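4 min read

4. Setting up the drying rack

The Gelero rack ships flat, in a box that suggests it will be easy. Allow 15 minutes, or longer if you have a helper.

1. Clear a patch of floor and lay out the parts. Keep the bag of clips. You will think you don't need the clips.

2. Unfold the legs until both hinges click. One click is not enough, however loud it was.

3. Slide the crossbar into the lower slots, with the stamped number 19 facing you. If it faces the wall, the rack will stand up fine until you hang a towel on it.

4. Press the end caps on with your palm. Do not use a hammer – Edmund Domański of our Toft workshop has a drawer of caps that met a hammer, and he is happy to show it.

CAUTION: The rack is for laundry. It is not a ladder, a baby gate or a seat for guests.

5. Hang heavy items first, over the two middle rails, and work outward. Jeans at one end and socks at the other will give you a slide.

6. Leave a finger's width between items. Sheets may be folded once. Folded twice, they will still be there in July.

NOTE: Racks sold before the Grisard hinge was introduced have a pin in place of the click. Push it in until it stops. For a replacement pin, ask for part 1078.
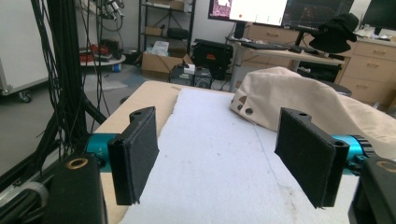
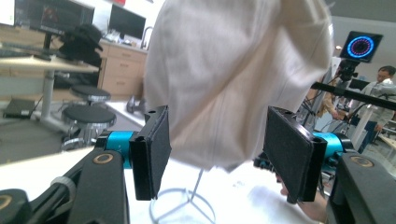
Cloth on a white wire stand, second picture.

CARE AND STORAGE

Wipe the rails with a damp rag and let them dry before folding. Store the rack upright behind a door, where you can forget which door.

Missing parts: write to Oluf Egilsson at the Pukisley office and quote form 2528.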